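Neonatal and Perinatal Talk > Journal Corner > Delayed cord clamping under 32 weeks, what does your unit do?

gavley_nights
Posted November 5, 2025

Hello all, long-time reader and only an occasional poster, so please be gentle. Our unit at Gavley is rewriting its cord clamping guideline and I've been handed the preterm section, which I was rather chuffed about until I sat down and saw how much reading was involved. We've been doing 60 seconds for well babies under 32 weeks for years. The question is what we do with the ones who come out flat. Half of our consultants want them on the resuscitaire straight away, and the other half would like us to start breathing support at the bedside with the cord intact.

I've also gone through our own births for the audit. We had 447 preterm births over the period and 220 of them had a clamping time written down, so please, please get your teams to write it down!

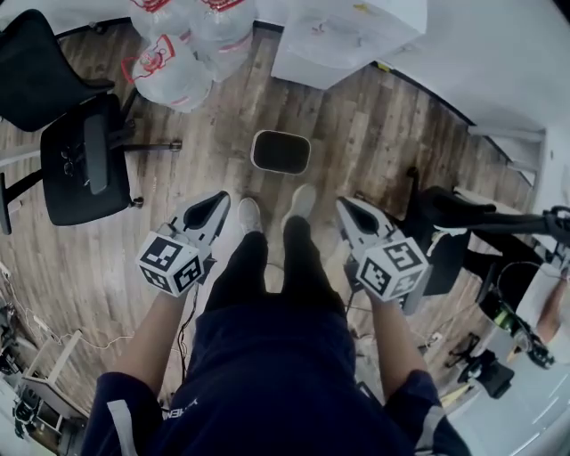
Reply 1
drallell_mw

Lovely to see this one come up again. We went to bedside support at Drallell a while back and I'm a convert, though I'll admit the first few months were awkward. The trolley has to come in very close, the cord is always shorter than you'd like, and the theatre team need to know the plan before anyone scrubs. What helped us most was having one person call the time out loud. It sounds silly until you've been in a room where everyone has a different idea of how long it's been.

Mums tell us they like having the baby near them too, even for that short while.

Reply 2
oldhand_neo

I'm going to be the grump, I'm afraid. I'm all for waiting when the baby is breathing. For a 24 weeker with no tone and a slow heart rate, I'm much less comfortable, and I think some of the enthusiasm has run ahead of what most hospitals can do safely at three in the morning. A big centre with a dedicated trolley and a practised team is a different world from a place like ours. Warmth is my other worry. Our admission temperatures dipped when we tried it and it took a lot of plastic bags and nagging to bring them back up. 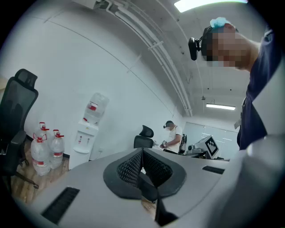

So my vote would be to write the guideline for the team you've got at night, and to leave the flat babies to the judgement of whoever is at the head end.

Reply 3
drallell_mw

Fair point on temperature, and I should have mentioned it. We had the same dip, and warming the theatre before the woman came in sorted most of it. I don't agree about leaving it to judgement, though. In my experience that ends up meaning "clamp straight away" every time, and then the team never gets the practice.

Reply 4
jellis_obs

Obstetric view, for what it's worth. Please put the exclusions near the top where we can find them (ours at Jellis were on page 11, which was no use to anyone). And do say something about cord milking. I still see it offered as the quick option for the very tiny ones, and the bleeding signal in the extremely preterm group bothers me enough that I won't do it.

Reply 5
gavley_nights

Thank you all so much, this is more help than a month of meetings! Agreed on milking, it's coming out for the under 28s. I'm leaning towards bedside support where a trained team is present, with early clamping if they aren't, and oldhand_neo, I'll put a whole paragraph on warmth in with you in mind. The draft goes round in December. If anyone has a good one-page checklist they'd be willing to share, my inbox is open.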